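3.2 Carrier bags and the transfer of fruit

The second set of materials consists of thin plastic carrier bags of the type given out at fruit counters and small grocery stores. They were selected to represent the most common way in which loose fruit enters the home, and they are treated separately from the rigid containers described in Section 3.1. The bags are shown together with the green basket in Figure 4.

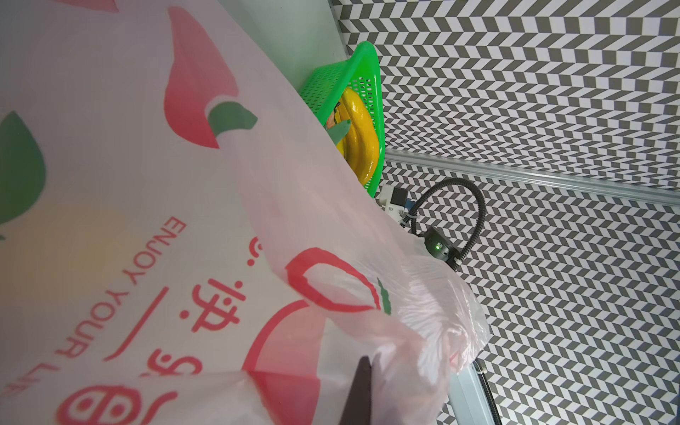
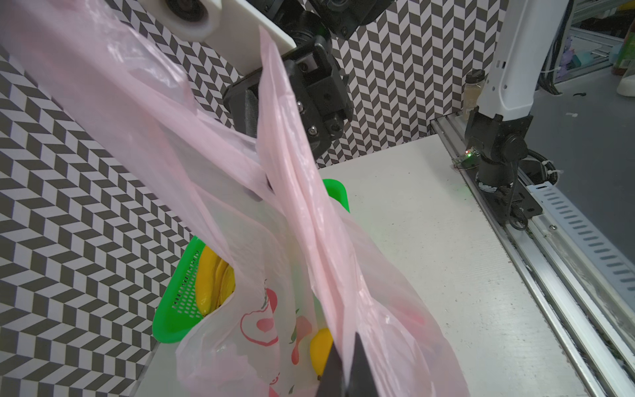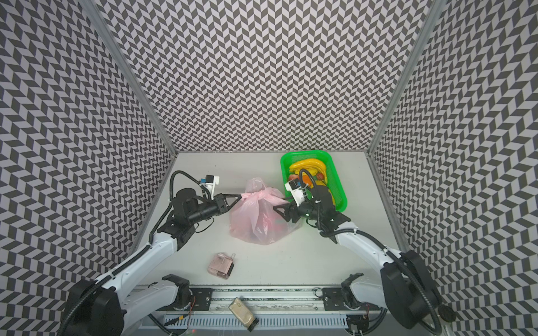
Figure 4. The printed fruit bag during handling. The green basket with bananas appears in the first and second views; the third view shows the bag near the center of the table.

Thin-film bags present a problem that has received limited attention in the literature on household food storage. Most published work on the unpacking of groceries assumes that the container holds its shape while it is being emptied, and that the person doing the work can see what remains inside. Neither assumption is safe for a carrier bag. The film folds over the contents, the opening closes when the handles are gathered, and small items come to rest in the creases at the bottom. The translucency of the film offsets this difficulty only in part. In the second view of Figure 4 a yellow fruit can be made out through the plastic, but its kind is not certain from the outside, and the folds interrupt the view of the rest of the bag. Participants in our interviews described the same uncertainty at home, and several reported finding a lime or a single plum in a bag that they had already put away for reuse.

The choice of a printed bag was deliberate. During the preliminary work carried out by Naylor and Suvarna, plain film proved hard to follow in the recorded material, as one fold looked much like another and coders could not agree on which side of the bag was facing them. Printed motifs gave the coders fixed points of reference. On the bag used here, the red and green graphics and the lettering that begins "ENJOY YOUR" are large enough to remain partly legible when the film is creased, as the first view shows. Coders were instructed to note the orientation of the print at the beginning and end of each transfer, and to record "unclear" when less than half of any motif could be seen.

3.2.1 Bag states

Three states of the bag were defined for coding purposes. A bag was recorded as closed when the film was gathered or knotted above the contents, so that no item could leave through the opening. It was recorded as open when the opening was wide enough for a single fruit to pass without touching the film on both sides. All other conditions were recorded as slack. The slack state was the most frequent in the preliminary material and the hardest to judge, and it accounted for most of the disagreements between the two coders. In the third view of Figure 4 the top of the bag is gathered into a knot, and the bag would be coded as closed.

Knotted bags were kept in the study despite the additional time they required. Adeleke had proposed that they be excluded on the grounds that a knot adds a separate task to the one of interest. The interviews did not support this proposal. Respondents who shopped on foot said that they tied their bags as a matter of course, and respondents who shopped by car said that they did so when fruit was placed in the trunk with heavier goods. To leave out knotted bags would have removed a condition that many households meet every week.

3.2.2 The receiving container

The basket was kept the same across all sessions. Its perforated sides allow the contents to be seen from a low angle, and its open top imposes no order of placement. Bananas were among the fruits used to begin a session with the basket partly filled. A partly filled basket is closer to ordinary practice than an empty one, and it requires a decision about where new fruit should go. The coding guide distinguishes between fruit placed beside existing fruit, fruit placed on top of it, and fruit that displaces it. Placement on top of bananas was coded separately in view of the bruising reported by respondents.

3.2.3 Preparation and replacement of bags

A total of 300 bags were obtained for the study from a single supplier, Uzor, and stored flat until needed. Each bag was opened by hand, shaken once, and laid on the table before being filled. Bags were replaced when a tear longer than 2 centimeters was found or after 20 transfers, whichever came first. Balogun and Mak inspected the bags at the end of each day and recorded the position of any damage on an outline drawing. Damage was concentrated at the base of the handles, with a smaller number of punctures near the bottom seam that were attributed to fruit stems.

Transfers during which a bag tore were retained in the data set and marked accordingly. They are excluded from the timing results in Section 4.1 and are discussed separately in Section 4.3.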